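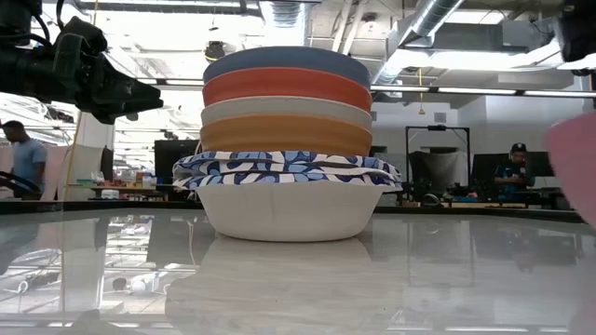

Recording Bowl-Stacking Demonstrations by Remote Control

Operator Procedure, Manipulation Group, Redero

Last revised Tuesday, December 3, 2024

Purpose

This procedure sets out how operators record demonstrations of the bowl-stacking task on the two-arm tables. It applies to all operators who have completed the introductory session. Operators who are still in training may follow it with a supervisor at the second seat.

The task consists of bringing bowls together into a single nested stack near the center of the work surface. Some versions of the task add a cloth or a patterned plate. The task sheet for the session states which version is to be recorded and in what order the pieces are to be placed. If the sheet and this procedure disagree, the sheet takes priority.

Before the session

1. Sign in to the Bonent recorder with your own operator name. Do not record under another person's name, even for a single take.

2. Confirm that the emergency stop at your seat is released and that the stop at the far seat is within reach of the second person.

3. Wipe the work surface and let it dry. Fingerprints and dust on a glossy surface show up strongly in the recordings.

4. Run the homing routine. Both arms should come to rest clear of the central area, with the grippers open.

5. Set out the pieces as shown on the task sheet. Small changes of position between takes are wanted. Move each bowl by a hand's width or so and vary which side it starts on.

6. Check the view from each camera on the Bonent screen. All of the pieces must be visible in at least one view before recording begins.

Taking control of the arms

The arms are driven with the Soltani hand controllers. Each controller moves one arm, and the trigger opens and closes the gripper. Hold both controllers in the neutral position and press the pairing button. The arms will not follow until the controllers and the arms agree to within a small margin, and the status line changes from "waiting" to "linked".

Begin with slow movements. New operators tend to move the controllers as quickly as they would move their own hands, and the arm then trails behind and overshoots. A steady pace that the arm can match produces a better demonstration than a fast one with corrections.

Picking up a bowl

Approach the bowl from above with the gripper open. Lower one finger inside the rim and keep the other outside it, then close until the bowl stops shifting. Do not squeeze further. Thin bowls flex under a strong grip and may spring away on release.

Lift straight up before moving sideways. The base of the bowl should pass well above the rims of any others on the table. Where the bowl must travel from one side of the table to the other, carry it with the nearer arm to the center, set it down, and let the second arm take over. Handing a bowl from gripper to gripper in the air is a separate task and should not be recorded under this one.

Working with the cloth 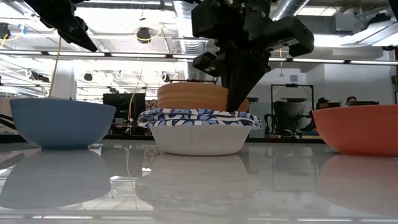 The cloth is to be treated as one layer of the stack. Lay it across the open bowl so that it covers the rim, and leave the folds as they fall. There is no need to smooth them. The next bowl goes on top of the cloth and should be lowered with the gripper held as upright as the arm allows – a tilted gripper drags the fabric to one side, and the stack may lean.

When releasing, open the fingers only as far as is needed to clear the rim, pause, and then rise. If a fingertip catches the fabric, stop and lower the arm again. Recovering from a small mistake in this manner is acceptable and the take may be kept. Mark it "recovered" in the notes field.

Working with the plate

Where the sheet calls for the plate, place it first and nest the bowls on it. The bowls do not have to be exactly centered, but no bowl may touch the table. Keep the arm that is not in use well back from the stack. It should remain still unless it is needed, as idle drifting makes the take harder to use.

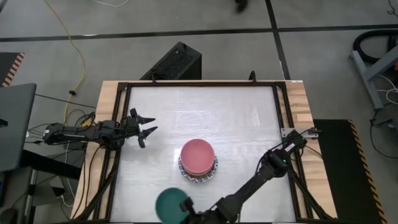 Bowls stacked on the patterned plate, with the green bowl at the right arm's gripper.

Ending a take

Move both grippers clear of the stack, hold still, and press the foot switch. Choose one of the following in the Bonent window:

Keep – the stack is complete and standing.
Recovered – the stack is complete after a correction.
Discard – a bowl left the table, a hand entered the work area, or the link was lost.

Do not discard a take simply for being slow. The Mustuvon training set has a target of 2000 kept takes for this task, of which 963 had been accepted at the last count. Takes longer than 600 seconds are closed by the recorder and must be started again.

Reset the table by hand only after the status line reads "paused". Both controllers must be on their rests before anyone reaches over the surface.

Breaks and reporting

Operators should change seats after every 5 kept takes. Note any unusual noise from a joint, any loose cable, and any gripper that does not close evenly, and leave the table paused until it has been looked at.

Questions on this procedure should be sent to Khurram Paracha. The next scheduled review is in April.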